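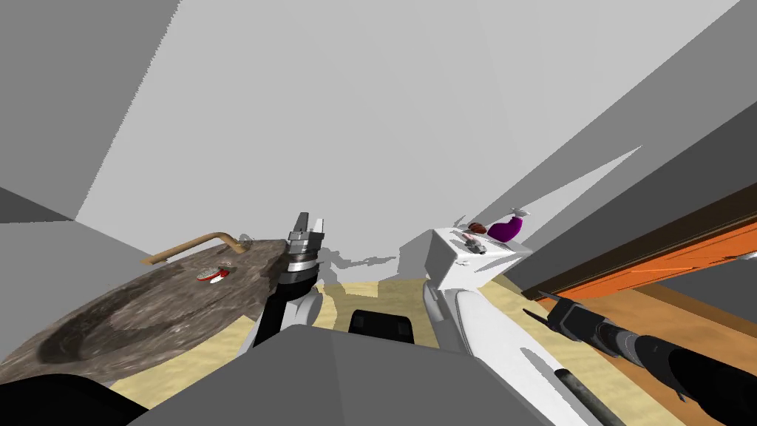

Faucet sealant is sold on promises, and we carry only one, the Zollow Slow-Cure, so you may as well hear what we think of the promises before you add a tube to your cart. The maker says it bonds to anything. We doubt that, and so should you. A counter with a mottled gray-brown stone texture and a brass-colored faucet along its upper edge is the sort of setup where a careless bead shows up badly, and some natural stones will take a stain from sealants that were never meant for them. Test a spot under the counter first. Leave it a full day and look at it in daylight.

Zollow Slow-Cure Sink and Faucet Sealant
Sold by Ibarra Kitchen and Bath Supply
Colors: clear, stone gray, almond
Sold singly or by the case of 6
Fits a standard caulking gun (not included)

What it does

It fills the gap between the base of a faucet and the counter, or between the rim of a sink and the cutout, and keeps splashed water from getting underneath. It stays a little soft after it cures, so it can put up with the small movements of a faucet that gets pulled on all day. We have used it in our own showroom since September and the bead has not pulled away. One showroom with two working sinks isn't much of a test, and we won't pretend it is.

What it doesn't do

It will not stop a leak inside the faucet. If water comes out of the handle or drips from the spout, you need a cartridge or a washer, and no tube of anything is going to help. It will not hold down a loose faucet either. Tighten the mounting nut from below, then seal. People write to us every month who have done it the other way around, and they end up cutting everything out and starting over.

The label also says "mold proof." We asked the maker what that was based on and got back a brochure with the same two words in larger type. Our advice is to treat it as mold resistant and wipe the bead down like you would any other.

About that 30-year claim

The box says 30 years. The formula hasn't been on the market nearly that long, so the number comes from a lab estimate. The small print says the cured bead was flexed 1,000 times, which sounds like plenty until you think about how often a kitchen faucet gets swung from one side to the other. Plan on checking the bead once a year and replacing it when it lifts or cracks.
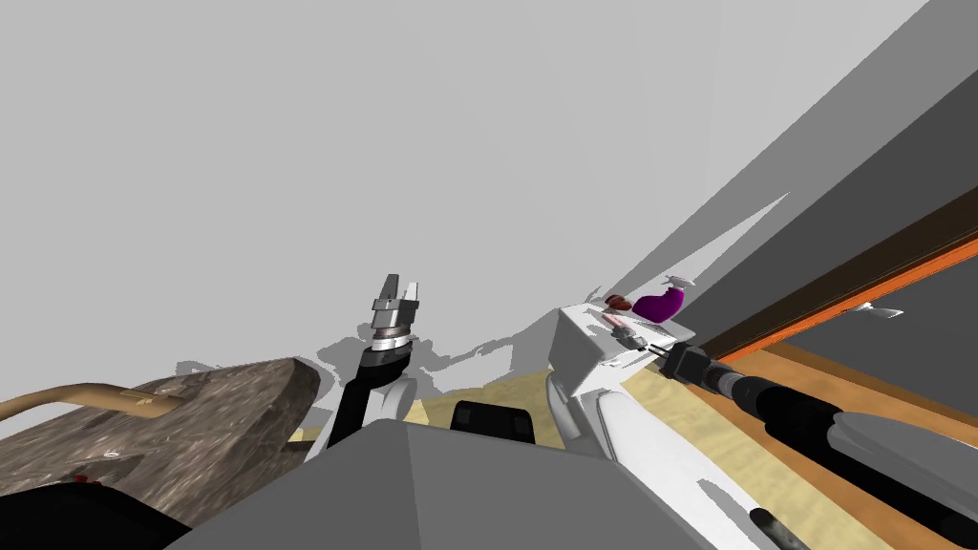
Killian Rolland writes that we are being too hard on it: he sealed a drop-in sink with the almond color, forgot about it, and has had a dry cabinet ever since. He does add that the almond dried darker than the cap, and that he wishes he had bought the clear. We have heard the same about the almond from other buyers and have asked for a better color swatch. Until one comes, go by the cured sample at our counter and ignore the cap.

How it compares

Boludov makes a fast-setting sealant that skins over sooner and costs less. It is fine for a laundry sink. It gets stiff, though, and we stopped stocking it after too many returns. Nernetar sells a putty that some plumbers prefer under metal sink strainers. It cleans up easily, but the oil in it can mark stone, so keep it away from granite and marble unless the tub says otherwise.

Before you apply

Scrape out all of the old material. Wipe with rubbing alcohol and let it dry. Cut the tip smaller than you think you need. Run one steady bead, smooth it with a damp finger, and keep water off it overnight. The label allows for less time than that. We wouldn't.

Returns

Unopened tubes may be returned within 30 days with a receipt. Opened tubes can't be returned, even if the color is wrong, so please ask for a sample first.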